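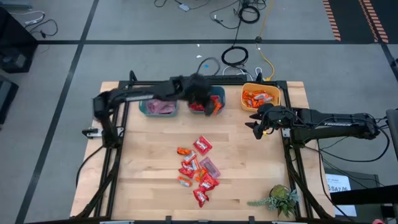 Los dos brazos robóticos en la mesa de bolsitas, con la pinza izquierda sobre el cajón del medio.

Tema: dedos rectos o biselados para envoltorios blandos

malayug
Llevamos desde noviembre con esta mesa en Pangilinan. Separamos bolsas de golosinas por color en tres cajones. Con dedos biselados, 75 agarres buenos de 110. Con los rectos Pillberg, 33 menos. ¿Alguien ha probado otra cosa?

cyprian_j
¿Misma fuerza de cierre en las dos pruebas? Si no, la comparación no sirve.

malayug
La misma, y el mismo controlador Porby. Pego lo que ve la cámara de muñeca, con dedos biselados. 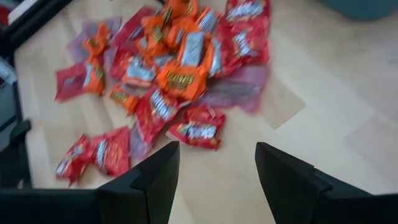 Página 2 de 3

fuad_w
Esa vista sale movida. Los logos de Reese's casi no se leen y las mallas rosas se confunden con el fondo. Yo miraría la cámara antes que los dedos.

cyprian_j
No estoy de acuerdo. Para elegir el cajón basta el color, no hace falta leer nada. El problema es entrar en un montón donde todo está solapado.

fuad_w
Para el color vale. Para saber dónde acaba una bolsa y empieza otra, no. Baja la exposición y repite.

rsamonte
Nosotros pasamos a una cámara fija además de la de muñeca. Con las bolsas grandes se nota más, por los brillos.

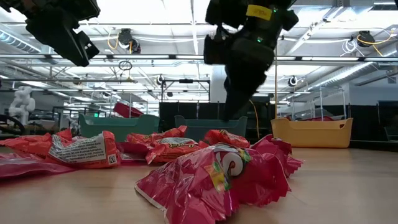
Vista desde la cámara fija: bolsas rojas y rosas delante de los cajones.

malayug
Con la fija los pliegues se ven mejor, pero el brazo tapa parte de un cajón verde azulado.

marisol.a
Unas almohadillas de silicona Fudach en los dedos biselados nos ayudaron bastante. Se gastan pronto.

cyprian_j
Las probé y las quité. Se pegaban al plástico al soltar.

malayug
Pido un juego y repito la serie con las dos cámaras.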